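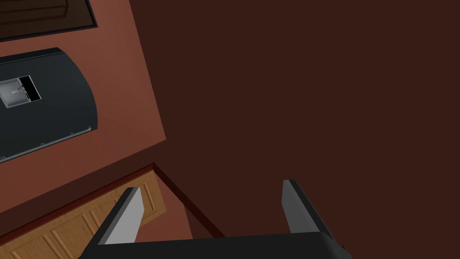
4.2 Recording demonstrations in the simulated kitchen

This section explains how to collect examples with the Zindov teleoperation client. Please finish the controller calibration (section 4.1) before you start.

1. Start the Hernum server and wait until the status line becomes green.
2. Load the kitchen scene. For a first session, use scene seed 633.
3. Select the wrist view. The two fingers must be visible at the bottom of the window.
4. Open the gripper fully. An episode which starts with half-closed fingers will be rejected by the checker.
5. Press Record and move the arm slowly toward the countertop. 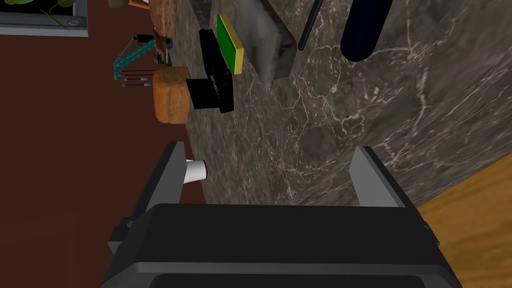

6. Choose one target object and stay with it until the end of the episode. If the target is a cup which lies on its side, write "cup, lying" in the label field, and not only "cup".
7. Approach, grasp, lift, and hold for 2 seconds.
8. Press Stop. Give the label Success or Fail. Keep also the failed episodes, they are used in training.

Note: The wrist view turns together with the wrist, so the cabinets and the counter can look strongly tilted. Do not correct this during recording. The Quan trainer expects the view as it is.
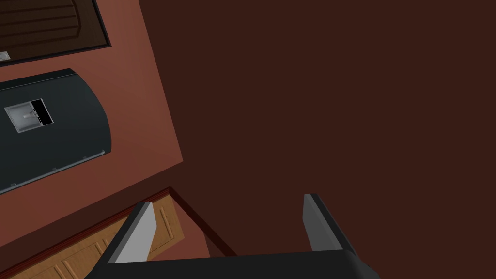
9. Record also some approach movements with no object between the fingers. Save them with the label "free motion".
10. After every 20 episodes, export the batch to the Wilby folder.

Caution: Do not change the scene seed inside one batch. The export will finish without a warning, but the labels will be connected to the wrong episodes.

Caution: One episode can have at most 1008 steps. Longer recordings are cut at this limit, and the last grasp may be lost.

For export errors, see section 4.5.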